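Grultier Home Computing Forum > Storage and Backup > Old office tower or small NAS for family backups?

hedgerow_pete
Posts: 41
My workplace is clearing out desktops and I can have a tower for the price of carrying it to the car. I want somewhere to keep copies of the family photos and the household paperwork. At the moment everything is on one laptop and one USB drive that lives next to the laptop, and I know that is not good.
The other choice is a small two-bay NAS. The Samano one is on offer for £300 without drives. I can afford it but I would like to know what I get for the money over the free tower.
Total data is 900 GB, nearly all of it photos and phone videos. It grows slowly. Two people use it, and neither of us wants to learn a lot of commands.

Nilton Cárdenas
Posts: 2408
Take the tower. Put two new drives in it, mirror them, share one folder, done. For 900 GB you don't need anything clever. The money you save on the NAS buys both drives, or most of both depending on size.
Do not reuse whatever drive comes with it for your photos. Office machines sit switched on for years and you don't know what the drive has been through. Ask your IT people if the drive comes with it at all, a lot of places pull them.

marrowfat
Posts: 187
I'd go the other way. I did the free tower thing for three years and it was fine until it wasn't. Fans, noise, updates asking for a restart, and a big box under the desk that I kicked. The NAS sits on a shelf in the hall and I look at it twice a year.
Also the electricity. An old tower left on all day is going to use more than a two-bay box. Over a few years some of that £300 comes back.

Nilton Cárdenas
Posts: 2408
Who says it has to be on all day? It's a backup box. Mine comes on at 7 in the evening, copies, and switches itself off. Most BIOSes have a wake timer. Look under power management.

marrowfat
Posts: 187
And when you want to look at a photo on your phone in the morning?

Nilton Cárdenas
Posts: 2408
Then you look at it on the laptop, where the original is. He asked for copies. If you start using the backup as the only place something lives, it has stopped being a backup.

hedgerow_pete
Posts: 41
It would be copies mainly. Although the laptop is nearly full, so I suppose some of the older videos would have to live on the new box only. Is that bad?

dunnock
Posts: 66
Yes, if that's the only place. Two drives in a mirror is still one place. If you delete a folder by mistake it is deleted on both of them straight away, and if the box is stolen or gets a leak on it you lose both. My sister had a burst pipe above the study in July and the mirrored drives were equally wet.
Keep the USB drive going as well and store it at someone else's house. Swap it when you visit.

Jhosep Bermúdez
Posts: 512
Agree with dunnock. Work out where the copies live first, and then the tower or NAS question matters much less. My arrangement, for what it's worth:
Laptop has the current year.
Tower has everything.
USB drive at my parents' has everything up to the last visit.
I use Rerlow to do the copying. It keeps old versions for a while, so an accidental delete can be undone. It is dull to look at but it has restored files for me when I asked it to, and that's the only part I care about. Whatever you choose, do a test restore in the first week. Pick a folder, restore it somewhere else, open a few of the photos and see that they open.

kettle_on
Posts: 9
Sorry to butt in but is nobody going to mention cloud? For 900 GB you can pay monthly and never touch a screwdriver.

dunnock
Posts: 66
It's a fair option. Check your upload speed first. On our line the first upload would take weeks, and the rest of the house would notice.

marrowfat
Posts: 187
Cloud as the copy that's away from home, yes. Cloud as the only copy, no. Same rule as before. Also put the login somewhere your other half can find it.

kettle_on
Posts: 9
Fair enough. I have it as my only one. Will think about it.

hedgerow_pete
Posts: 41
Upload here is poor, so I will leave cloud for now. My brother is twenty minutes away and would keep a drive in a drawer.
Back to the tower. What do I need to look at before I say yes to it? They have several and I get to choose.

Jhosep Bermúdez
Posts: 512
In the order I'd look:
How many drive bays, and are the caddies still in there. People lose the caddies. You can buy them but it's a nuisance and you have to match the model.
How many spare SATA power plugs come off the supply. Some office supplies use their own connectors and have very few leads, and you can't just swap in a standard one.
Does it get into the BIOS without a password. If there is one, get them to clear it before you take it home.
Bulging capacitors, dust packed into the heatsink, a fan that rattles. Dust can be cleaned out. For bulging capacitors I'd choose a different machine.
Memory: whatever it has will do for file copying.

Nilton Cárdenas
Posts: 2408
I'd put the fan first. You live with the noise every evening.
And take the small form factor off your list. They look neat but you'll often get room for one full-size drive and that's it. Get the full tower if there's one going.

marrowfat
Posts: 187
Which is the big box that I kicked.

Nilton Cárdenas
Posts: 2408
Put it somewhere else then.

Jhosep Bermúdez
Posts: 512
On caddies and power supplies, a few pictures, click for the larger ones.
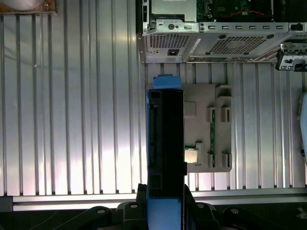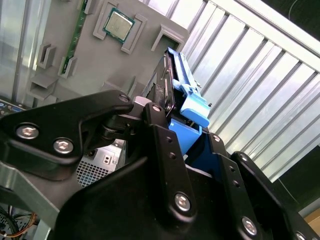
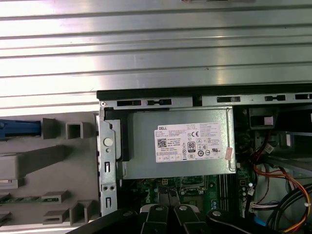 First one is the drive caddy with the blue tab, last one is inside a Dell tower with the white label on the power supply.

hedgerow_pete
Posts: 41
Thanks, I know what I'm looking for now. I had assumed the drives just screwed in.

dunnock
Posts: 66
Some do. Depends on the case. On the ones with plastic caddies you usually flex the sides a bit and the pins go into the drive's screw holes. Be gentle with old plastic, I have snapped a pair. Write the date you fitted each drive on a bit of masking tape and stick it on the caddy, so you know which is the older one when something complains.

marrowfat
Posts: 187
I still say the NAS for someone who doesn't want to fiddle. Pete said neither of them wants to learn commands, and so far we've told him to set a wake timer, check capacitors, clear a BIOS password and count power plugs. The Samano thing is two drives, a web page and a few questions to answer.

Nilton Cárdenas
Posts: 2408
And when the maker stops doing updates for it you have a £300 paperweight. The tower can have a new system put on it whenever you like.

marrowfat
Posts: 187
Mine is 5 years old and still gets them. I take the point, but a backup that's easy is one that gets done.

Jhosep Bermúdez
Posts: 512
You're both right for different people. Pete, if you enjoy an afternoon with the side off a computer, take the tower. If the idea makes you tired, buy the NAS. Either is a long way better than a USB drive next to the laptop.
Buy the second USB drive this week whichever way you go.

hedgerow_pete
Posts: 41
Ordered a USB drive from Zapata this morning, 2 TB, and it goes to my brother's once it's filled. I'm going to take the tower and give it until the end of the month. If I'm fed up with it by then I'll move the drives into a NAS. Can I do that without losing what's on them?

dunnock
Posts: 66
Assume you can't. Most NAS boxes want to format drives when they go in. Make sure the USB copy is complete and that you've opened some files from it, then let the NAS wipe them and copy everything back.

Nilton Cárdenas
Posts: 2408
What dunnock said. And check the drives are on the NAS maker's supported list before you buy them, in case you do switch. Costs nothing to look.

hedgerow_pete
Posts: 41
Will do. They want the machines gone soon so I'm picking one out at lunchtime. I'll post again when it's running, or when it isn't.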